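4.2 What lives in the second drawer

The top drawer in a Kirnari kitchen holds cutlery, and there is pleasingly little to say about it. The second drawer is where the fun begins! In all 14 kitchens it was the place people laughed about when we asked to open it, and it was the drawer that took longest to go through in both rounds of the inventory. We logged 2,082 objects in the first round and 2,122 in the second, counting everything in the drawers and on the bench top but leaving out food and anything screwed to a wall. Forty more things, then, after a period in which most participants told us they had been having a clean-out.

We were delighted by that increase, and it rewards a closer look. Large utensils hardly changed. Tongs, ladles, mashers and rolling pins stayed put, often in the same corner of the same drawer, and people could reach for them while talking to us and looking the other way. The movement was almost entirely among small things: bag clips, rubber bands, birthday candles, takeaway chopsticks, spare keys, the little bottle-brush that came with a reusable straw. These arrive in ones and twos and are put down wherever there is a gap. One participant called it "drawer weather", and we have kept the phrase in our own notes ever since.

Following the scheme set out in Section 3, each object was given a home category (where the household said it belonged) and a found category (where it was). Agreement between the two was high for anything used daily and poor for anything used at celebrations. Cake tins and piping nozzles were the worst offenders, turning up in laundry cupboards, on top of the fridge and, in one flat, inside a stockpot that was itself in the wrong place. The people who baked most often weren't the tidiest bakers either – the keenest of them had nozzles in four separate spots and knew every one.

Dividers deserve a paragraph of their own. Households with a fixed tray in the second drawer tended to treat each slot as a firm rule, and anything that didn't fit a slot went on top of the tray, where it stayed. Households with loose boxes did something much livelier. They shuffled the boxes between rounds, merged two into one, or took one out altogether and used it for tea bags. We had expected the fixed trays to win on retrieval, and for cutlery they did. For odds and ends the loose boxes were every bit as good, and participants plainly liked them more. Several showed us a new arrangement before we'd got our shoes off.

The bench top behaved differently again. Most kitchens had a landing zone, usually beside the kettle, where mail, sunglasses, lunch boxes and fruit piled up through the day and were cleared in a single sweep in the evening. The sweep was quick and followed a steady order: rubbish first, dishes next, then things that belonged in other rooms. Whatever was left after that was, nine times out of ten, headed for the second drawer. This is the clearest link we found between the two places, and we think it explains a good deal of the growth between rounds. The second drawer is fed by the last minute of the evening tidy, when people are tired and the remaining objects are the ones with no obvious home.

October was also the month in which two households repainted, and their counts should be read with that in mind. Both emptied every cupboard onto the floor and put things back over several days. We kept them in the sample, as their drawers had returned to much the same colourful jumble by the time we visited again.

Figure 2. Gripper, white tabletop, yellow and red blocks.

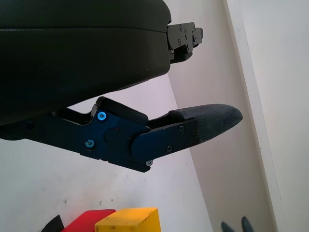
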